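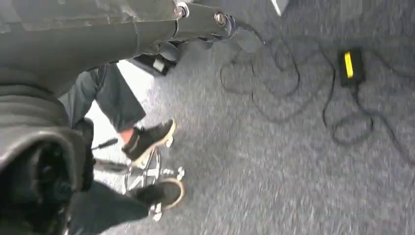
The office chair is the one piece of furniture most of us use more than our bed, and we give it the least thought. I have sat in a good many of them over the years, in two housing offices, a college and now the back room where I do the accounts for Darko, and my view has hardened with age. The part that matters is underneath. People choose a chair by the back and the arms, then spend their working life hunting for somewhere to put their feet. Look at anyone who has been at a desk for an hour and the shoes will have left the floor and found the metal, as these black trainers with the tan soles have, one up and one lower down, the wheels beneath them. I do it. You probably do it as well.

The usual advice is that feet should be flat on the floor, knees level, back straight. I was given it on my first day in an office by Mansa Boateng, who was in charge of our section and had a printed sheet about it. I have nothing against the sheet. I followed it for almost 10 minutes at a time and then my feet went up again. So did hers, when she was reading.

I think the sheet was wrong about people. Legs want to bend, and then to stretch, and then to bend some other way. A child on a kitchen stool hooks its heels over the bar without being told to. A man on a bar stool does the same. Put that man at a desk and he is supposed to sit like a figure in a diagram until it is time to go home.

My argument is a simple one. Chairs for work should be bought with the feet in mind, and the person who will sit in them should be asked. When Letamton fitted out our old building they bought every chair the same, from one page of one catalogue. Tetteh Yakubu is very tall and Dede Abubakari is not, and both were given the same seat at the same desk. Dede kept a box file under hers to rest her feet on for the whole time I worked there. It was the 2009 invoices, I believe, and if the auditors had asked for them she would have had to take her shoes off the lid first.

A proper foot ring would have saved the box file. You get them on drawing chairs and shop stools, and they are treated as something for high counters only. I would like to see them offered much more widely. They cost little, they weigh little, and they give the feet a second place to be. Some people will say a ring gets in the way, and at a low desk it can. I caught my shins on one for a week before I learned where it was. I still wouldn't part with it.

Wheels are another matter. I am in favour of them, with reservations. A chair that rolls is a help if you need to reach a shelf or turn to talk to someone. On carpet you want a caster that will move when pushed and stay put when not, and that is harder to find than it ought to be. Ebenezer Akpalu swears by taking them off and fitting glides. He did it to his own chair and then to mine while I was at lunch, and I put the wheels back the same afternoon.

Then there is the lever. Every adjustable chair has one somewhere and hardly anyone touches it after the first day. I went round our room at Darko last September and asked people when they had last changed the height of their seat. Most could not remember. Mohammed-Awal Atinga did not know that his went down. He had been perched up there for 15 months with his toes just reaching the carpet, thinking that was the chair.

So I would spend less on the headrest and the mesh and the name on the back. The dearest chair I have used cost 700 pounds and I had pins and needles in it by eleven o'clock. The one I have now came second-hand from a closing-down sale at Osari, and one wheel squeaks. I have been meaning to oil it. My feet are up on the ring as I write this and I shall put them down when I go and make the tea.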